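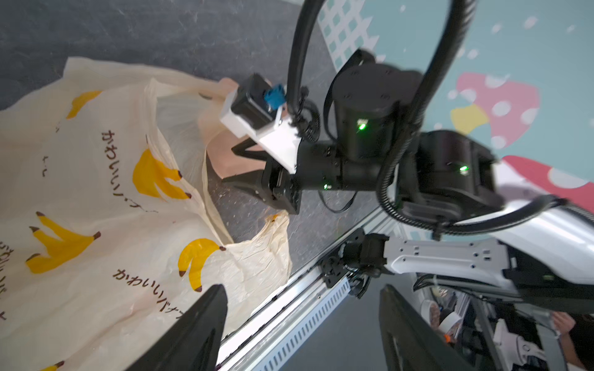
Según Banafsheh Talebi, las familias pierden más tiempo en redactar y corregir la esquela que en cualquier otro trámite posterior a un fallecimiento, y casi siempre lo hacen por teléfono. De esa observación parte el nuevo servicio de avisos fúnebres que Drimus pondrá en marcha en agosto.

El servicio, denominado Rellum, permite enviar el texto de la esquela, revisar la prueba y autorizar la publicación desde un único formulario. La extensión máxima es de 472 caracteres en la modalidad básica; la ampliada admite, además, una reseña biográfica y los datos de la ceremonia - lugar, hora y forma de hacer llegar las condolencias.

El plazo entre la autorización y la publicación en línea será de unos 30 minutos. Para la edición impresa, los textos deberán recibirse antes de las cuatro de la tarde del día anterior. Cada aviso admite dos rondas de correcciones sin coste, y los errores en nombres o fechas se rectificarán en cualquier momento.

Farhad Sharifi dirigirá la atención a las funerarias, que dispondrán de un acceso propio. Las que ya trabajan con la plataforma Asadi conservarán sus claves y sus plantillas.

Las tarifas y las condiciones de archivo pueden solicitarse en la oficina de Drimus en Stomness.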